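Prustero、作業計画ソフト「Trirnum」のバージョン2を公開 途中停止からの再計画に対応

Prusteroは11月、ロボットアーム向けの作業計画ソフト「Trirnum」のバージョン2を公開した。デスクトップPCの部品の取り外しと取り付けを主な対象とするもので、作業が途中で止まったときに、残りの手順をその場で組み直す機能が加わった。認識部分にはVostidelの姿勢推定モジュールを採用している。評価はKooにある同社の作業場で続けられており、横に寝かせたPCの筐体と、部品を受ける3Dプリント製の治具を、アルミフレームの台に並べて使う。 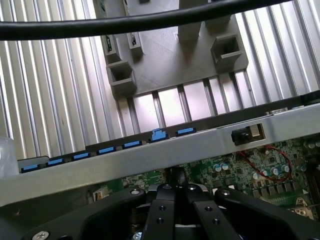
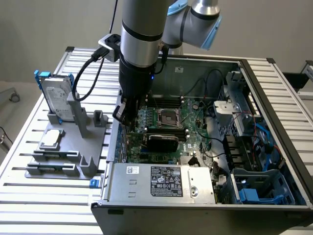
旧版を使っている読者の一人からは、再計画そのものより、止まった理由がログに残るようになったことのほうがありがたい、という声が編集部に届いた。旧版では把持に失敗しても動作の打ち切りに失敗しても同じエラー番号が返り、切り分けのために毎回動作を再生して見直していたという。同じ読者は、バージョン2でエラーの区分が細かくなった半面、既存の監視スクリプトは書き直しになったとも伝えている。移行の手引きには新旧の対応表があるものの、旧番号の一部は複数の新番号に分かれており、機械的な置き換えでは済まないとのことだった。

Trirnumは、作業を「部品」「置き場所」「前提条件」の組で記述する。たとえばCPUの取り付けであれば、ソケットの固定レバーが上がっていること、固定枠が開いていること、グリッパーが何も持っていないことが前提条件になる。旧版はこの条件を開始時に一度だけ調べ、あとは決められた順番で動作を送り出していた。バージョン2では動作の区切りごとに条件を調べ直し、崩れていれば、現在の状態から目標までの手順を計算し直す。

条件の判定に使うのは、手首側のカメラと固定カメラの両方から得た推定結果である。グリッパーの指が部品に近づくと、固定カメラからは指や腕の陰になる箇所が増える。反対に、手首側のカメラでは近くの部品が大きく写るかわりに、治具全体の配置がつかみにくい。旧版は工程ごとにどちらか一方を使う設定だったが、新版では両方の推定を信頼度つきで受け取り、食い違いがしきい値を超えたときは腕を退避位置に戻して撮り直す。しきい値は部品ごとに設定できる。

Vostidelのモジュールが返すのは、部品の種類、姿勢、信頼度の三つである。応答時間は1回あたり85ミリ秒で、Prusteroは腕が動いている間に推定を先回りして走らせ、待ち時間を隠す方式をとった。ただし、動作中に得た推定は条件の判定には使わず、次の視点を選ぶ目安にとどめる。判定に使うのは腕が静止した後の推定だけで、この点は設定で変えられない。

ケーブルの扱いも変わった。筐体の中を通るデータケーブルや、腕に沿って垂れるケーブルは形が定まらず、剛体のモデルでは表せない。バージョン2はケーブルを「通ってよいが押してはいけない領域」として扱い、軌道の計算で余裕を広めにとる。領域は撮り直しのたびに更新される。Prusteroによると、この処理を有効にすると計画の計算時間は延びる。短い周期で同じ動作を繰り返す用途では無効にできる。

付属する作業記述は39種類で、メモリモジュール、CPU、ハードディスクの着脱などを含む。記述はテキスト形式で、既存のものを複製して寸法や置き場所を書き換えられる。治具の位置は基準点からの相対座標で持つため、台の上で治具を動かした場合も、基準点を取り直せば個々の座標を直す必要はない。PCの機種が変わると、ソケットやスロットの位置は改めて登録する。登録画面では、手首側のカメラで対象の上に移動し、推定された輪郭を見ながら位置を確定する。

開発にあたっては、旧版で集めた2,021件の作業ログを新しい計画器で再生し、どの時点で手順の組み直しが起きるかを調べた。このうちの多くは最後まで元の手順どおりに進み、組み直しは部品をつかむ直前と、差し込みの直前に集中したという。Prusteroは成功率の数値を公表していない。再生による検証では接触の力が再現されず、実機での結果とそのまま比べられないためと説明している。実機での評価がまとまりしだい、測定条件とあわせて公開するとしている。

差し込みの動作そのものは従来と同じ力制御で、今回は手を入れていない。メモリモジュールのように両端で押し込む深さが変わる部品では、差し込みの後にもう一度姿勢を推定し、傾きが残っていれば作業者に確認を求める。自動で押し直す機能は試験的な扱いで、初期設定では無効になっている。

操作画面には「保留」の表示が増えた。条件を満たす手順が見つからない場合、旧版は停止して非常停止と同じ復帰操作を求めていた。新版では腕を退避させたうえで、満たされない条件を一覧にし、作業者の入力を待つ。たとえば治具の受けに別の部品が入っていて置き場所がないときは、その受けの名前と、推定された部品の種類が表示される。作業者が部品をどかして再開を押すと、撮り直しから始まる。保留中もログの記録は続く。

ログの形式も改められ、各動作に、判定に使った推定結果と、その時点で選ばれなかった手順の候補がひもづくようになった。候補には見送られた理由が短い符号で付く。記録量は旧版より増えるため、保存期間と、画像を残すかどうかを別々に設定できる。画像を残さない設定でも推定結果は保存され、計画の再生はできる。推定のやり直しには画像が必要になる。

旧版の作業記述は変換ツールで読み込める。ただし、順番だけを指定して前提条件を書いていない記述は、読み込んでも組み直しの対象にならず、従来どおりの一本道で実行される。変換ツールはこうした箇所に印を付け、前提条件の候補を示す。候補の採用は一件ずつ確認する方式で、一括での採用はできない。

対応する腕とグリッパーの範囲は旧版から変わらない。バージョン2は既存の契約者には追加料金なしで配布され、旧版も当面は不具合の修正が続く。Vostidelのモジュールは同梱されるが、手持ちの推定器に差し替えるための接続仕様も公開された。差し替える場合、信頼度の値の付け方が異なると撮り直しのしきい値が合わなくなるため、付属の調整手順を済ませてから使うよう求めている。

次の更新では、ねじの締め外しの作業記述と、二つの腕で一つの筐体を扱う場合の計画を予定している。時期は決まっていない。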